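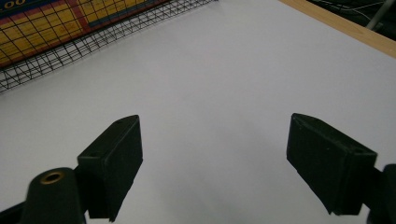
Attachment 1 of 3. Jaws open over the white work surface, wire mesh behind.

Ticket: Sirnamwood hand-held gripper kit, evaluation unit
Product: Sirnamwood two-finger hand-held gripper with onboard camera, revision 3
Reported by: Jollham evaluation bench
Supplier: Skandby
Opened: 9 Aug 2019
Priority: Normal
Status: Waiting on supplier (items 2 and 4), closed (items 1 and 3)

Summary
Recorded jaw opening drifts over a session. The Akanda recording software reports a nonzero opening with the fingers fully closed. The error grows with the number of open/close cycles. Recalibrating clears it for a while.

Environment
Kit as shipped, no modified parts. Akanda recorder at the version on the supplied card. Gripper held by hand throughout, no arm attached. Bench covered in white over a wood top. Overhead room lighting only. Kit was calibrated before each run with the procedure in the printed guide.

Steps to reproduce
1. Power the camera and start Akanda. Wait for the ready tone.
2. Run the jaw calibration. Fully open, hold, fully closed, hold, release.
3. Confirm the closed reading is 0.
4. Start a recording and cycle the trigger 100 times at an even pace. Grasping something is not required.
5. Close the jaws and hold. Read the opening value.

Expected: 0, within the tolerance in the guide.
Actual: 3 mm. Repeated with a fresh calibration, same result. With 30 cycles in place of 100 the error is under 1 mm.

Log extract
calib: open ref stored
calib: closed ref stored
session: start
jaw: closed ref mismatch, using last good value
jaw: closed ref mismatch, using last good value
session: stop, 6 warnings

The warnings do not appear in the user interface. They are only in the text log, and the recording is saved as valid. Logged separately as item 4.
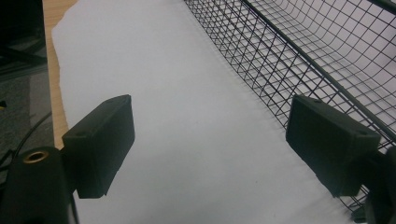
Reading time: 3 min

Item 1. Finger mounting
First reply from Skandby asked us to check that the finger pads were seated. Each pad has small recessed holes in its upper face. Fasteners were checked with the driver from the kit. One on the left side took a slight turn before it seated. The right side was tight. Repeated the 100-cycle run after tightening: closed error 3 mm, no change. Pads do not shift by hand when the body is held still. Closed as not the cause.

For the guide: it gives no torque value for these fasteners. "Snug" is the word used. Parts with visible layer lines will not take much over-tightening, and a number would help anyone swapping fingers often.

Item 2. Opening estimate
Akanda does not use an encoder. It works out the opening from where the fingers fall in the camera view, against the two stored references. Skandby suggested background contrast as a factor and asked for runs over different surfaces.

Run A, plain white under both fingers: 3 mm error after 100 cycles.
Run B, white with the black wire mesh behind the right finger: same error, but the mismatch warnings start earlier in the log.
Run C, dark gray cloth under both fingers: tracking lost in the first 30 cycles. Run stopped.

Run B is the useful one. Black wire behind a black finger leaves the tracker with a poor edge, and it seems to pick the wire on some readings. Run A has a clean background and still drifts, so contrast makes the problem worse but does not explain it. Runs A and B were sent to Skandby with the raw logs.

Skandby reply: the tracker updates its closed reference during a session whenever it believes the jaws have reached the stop. A slow squeeze can be taken for a full stop too early, and the stored value then moves. They asked for a run with fast, hard closes only.

Run D, white surface, fast closes, 100 cycles: error below 1 mm. This supports the explanation. It is no use as a workaround. Most of our tasks need slow closes.

Requested: an option to freeze the closed reference after calibration. Skandby has confirmed the request and gave January as the target for a software update. No interim build offered.

Item 3. Play in the linkage
Raised by us while item 2 was open. With the jaws closed there was a small side-to-side movement at the tips. We wanted to rule out wear at the brass bushings before blaming software.
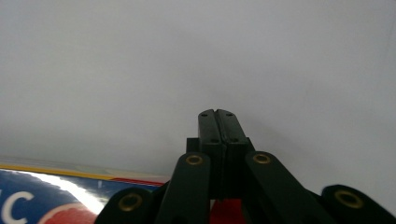 Checked with the fingers closed and light pressure applied at the tips from each side in turn. Movement was equal in both directions and did not increase after the 100-cycle runs. The two fingers stay together along the seam while moving, so the play is in the linkage as a whole and does not open a gap. A gap is what would be needed to produce a real 3 mm reading. A feeler gauge between the closed pads would not enter at its thinnest leaf.

Skandby states that some side play is within specification for this revision and sent the figure by private message. Our unit is inside it. Closed, no fault.

One remark for the review copy. The play is noticeable when placing flat items on edge, and users coming from a stiffer gripper will comment on it. It did not cause a failed placement in our runs.

Item 4. Silent warnings
A session with reference mismatches is saved with the same status as a clean one. To find affected recordings we have to search the text logs by hand. Asked for one of the following:
- a warning count on the session summary screen
- a status field in the saved file
- an audible alert on first mismatch

Skandby has accepted the first and is reviewing the second. The third was declined on the grounds that the tone is already used for ready and stop.

Current workaround
Recalibrate every 30 cycles. Keep mesh, cable and anything else dark out from behind the fingers during calibration. After each session, search the log for "mismatch" and set aside any recording that has it. This adds time to every session but the data kept so far has a closed error under 1 mm.

Effect on evaluation
Mechanical section of the review can proceed. Grip, trigger feel and finger changes are not affected by this ticket. Scoring for the recording software is on hold. We will not recommend the kit for tasks that depend on exact opening width until the reference can be frozen. For pick and place with a generous margin it is usable now with the workaround.

Open actions
Skandby: freeze option, warning count on summary screen, torque value for finger fasteners.
Jollham: rerun A, B and D on the updated software, same bench and same unit. Run C to be repeated only if the tracker itself has changed.

Ticket stays open under item 2. Replies to this thread will be added to the log.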